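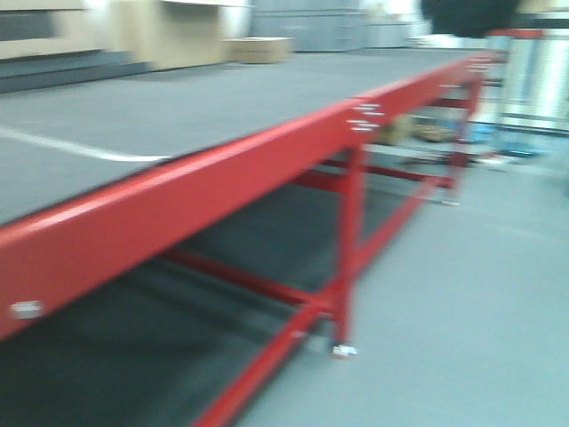
Colour is usually the last thing to be settled when a building is planned and the first thing its users notice. The structure has been agreed, the heating and lighting have been priced, and the person responsible for finishes is given a short list of paints and a date by which to choose. This chapter takes the opposite view of the matter. It treats colour as part of the working design of a room, to be considered alongside light, sound and the movement of people. Even a single painted part can have a strong effect on how a larger object is read. The bright red beam along the front of the platform marks plainly where the dark grey top comes to an end, and the gloss on its upper face catches the light. Had the beam been finished in the same grey, the eye would have much less to go on. Contrast of this kind costs little at the planning stage and is expensive to add later, when a room is occupied and its surfaces have been marked, cleaned and patched.

Chapter 6 Colour, Contrast and the Edges of Things

6.1 Aims of the chapter

Chapter 5 dealt with the quantity of light in a room and the means of measuring it. The present chapter is concerned with what that light falls upon. Students who have completed it should be able to describe a colour by its hue, lightness and strength, to explain why two surfaces of different hue may still be hard to tell apart, and to prepare a simple colour schedule for a room of moderate size. They should also be able to read an existing schedule and comment on its weaknesses.

A basic knowledge of plan drawing is assumed. The arithmetic is light. Readers who find the terms in Section 6.3 unfamiliar should return to the last part of Chapter 5 before going further.

6.2 The Hemmont reading rooms

The study that opens this part of the book concerns the public reading rooms at Hemmont, which were redecorated under the direction of Sylvie Penner. The building holds 42 rooms in all, of which 2 were reading rooms in daily use at the time of the work. Both had been painted cream throughout, including the doors, the door frames, the skirting and the fronts of the issue desks. The carpets were a pale fawn. The furniture was light oak.

No single choice in this scheme was a poor one. Cream reflects light well, the carpet hid dust, and the oak had been bought to match the shelving. Taken together, however, they left the rooms with almost no differences of lightness at the points where one surface gave way to another. Visitors with reduced sight reported that they could not find the doors from the inside. Several older readers had misjudged the single step between the main floor and the raised bay at the window. Staff had placed a strip of tape on the step, and had replaced it many times.

Penner began by asking the staff to keep a record for one month of every occasion on which a visitor asked for directions within the two rooms. The record came to 761 entries. A little more than half concerned the way out. Penner wrote in the report on the project that the rooms were "well lit and badly drawn", a phrase that students will find helpful when they come to the exercises.

The changes that followed were modest. The doors were painted a deep blue and the frames left cream. The front edge of the step was given a dark finish, and the carpet in the raised bay was replaced with one of a deeper shade. The desk tops remained as they were, but their edges were stained. The walls, which made up by far the greatest area in each room, were not touched. A second record was kept in June of the following year, over the same number of opening days, and it contained 56 entries.

The figures should be read with care. New signs had been put up in the corridor during the same period, and the opening hours on Friday had been shortened. Section 6.7 returns to the difficulty of separating the effect of one change from that of another. The study is given here as an introduction to the questions of the chapter, and it should not be taken as proof of any general rule.

6.3 Three ways in which colours differ

In everyday speech a colour is given by name, and the name generally refers to its hue: red, green, blue and so on. For the purposes of design the hue is seldom enough. Two further properties are required.

Lightness is the position of a colour on a scale that runs from black to white. A pale yellow and a pale green may sit at almost the same point on this scale although their names are quite different. Lightness is the property on which the detection of edges chiefly depends, and it is the property most often neglected in schedules prepared by beginners.

Strength is the degree to which a colour departs from a grey of the same lightness. A brick red is weaker than a pillar-box red. Strong colours attract attention, and for this reason they should be used with some restraint. A room in which every fitting is strongly coloured offers the visitor no guidance as to which of them matters.

It is useful to test these ideas by a simple method. Take a photograph of a room, print it in shades of grey, and place the print beside the coloured original. Boundaries that were clear in colour and have faded in the grey print were being carried by hue alone. They are likely to be lost to some users, and to many more in poor light or at dusk.

6.4 Gloss and its effects

The finish of a surface alters the way its colour is seen. A matt paint sends light back evenly in all directions, and its colour remains much the same as the viewer moves. A gloss paint reflects part of the light as a mirror would. The result is a highlight, which may be lighter than any other area nearby and which shifts with the position of the viewer and of the lamp.

On a narrow member such as a rail or a trim, a highlight may be of help, as it draws a line along the length of the part. On a large flat surface it is more often a nuisance. Glossy floors are a well-known case. The reflections of windows and ceiling lights lie across them in patches, and a person with reduced sight may take such a patch for a change of level or for spilled water. The floor finishes sold under the names Sotemon and Cavavach, both of which are used in the worked schedules at the end of this chapter, are supplied in matt and satin grades, and the schedules call for the matt grade in every circulation area.

6.5 Recording what is there

Before any new scheme is drawn up, the existing surfaces should be listed. The form used throughout this book is the one devised for the Arsenault offices. It has a row for each surface and columns for position, material, hue, lightness, strength, finish and condition. Entries should be made in daylight, with blinds raised - and repeated after dark under the room's own lamps wherever the room is used in the evening.

The list should include edges as separate items.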